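Plodham Community Workshop
Practical tips for members: Teaching the arm a kitchen task

These notes apply to members who have booked the demonstration bench and intend to show the arm a task by remote control or by moving it by hand. They were prepared by Darcy Quinlan and revised in September.

Choosing the task

Scooping dry rice from a bowl into a cup is recommended as a first exercise. Pouring water should be left until the member has completed the induction with Rhys Prendergast.

Setting out the bench

Place the bowl where the arm can reach it without passing over the cup. Rest the spoon on a tray with a low rim, handle towards the arm. A spoon laid flat on the table is difficult for the fingers to pick up. Fill the bowl well, as a shallow layer of rice encourages the spoon to scrape along the metal. Mark the position of each item on the bench plan before starting.

Giving the demonstration

Open the fingers fully before each attempt. Approach the handle slowly, pause, close, and lift straight up. Members using the Goltard hand controller should keep both elbows supported. Members guiding the arm by hand should hold it above the wrist and keep their own fingers away from the tips.

Do not correct a poor scoop by shaking the spoon. Finish the movement, return the spoon to the tray and begin again. Attempts in which the spoon is dropped should be saved under a separate heading and left out of the training set.

A set of 70 good demonstrations is sufficient for a first trial. Where the cup is to be moved between attempts, 90 is advised. Move it by the width of a hand each time, and enter the change on the record sheet.
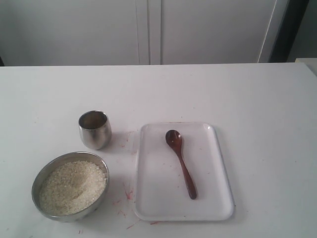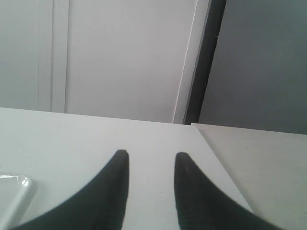

Clearing up

Return the arm to its rest position before reaching across the bench. Rice used for practice is not to be eaten and must go back in the tub marked Kingi, on the lower shelf. Sweep up any grains from the floor, where they are a slipping hazard. Metal bowls and cups may be washed with the general crockery. Wooden spoons should be wiped and dried by hand.

The bench is available until 17:00. Requests for a longer session should be made at the front desk by 16:00.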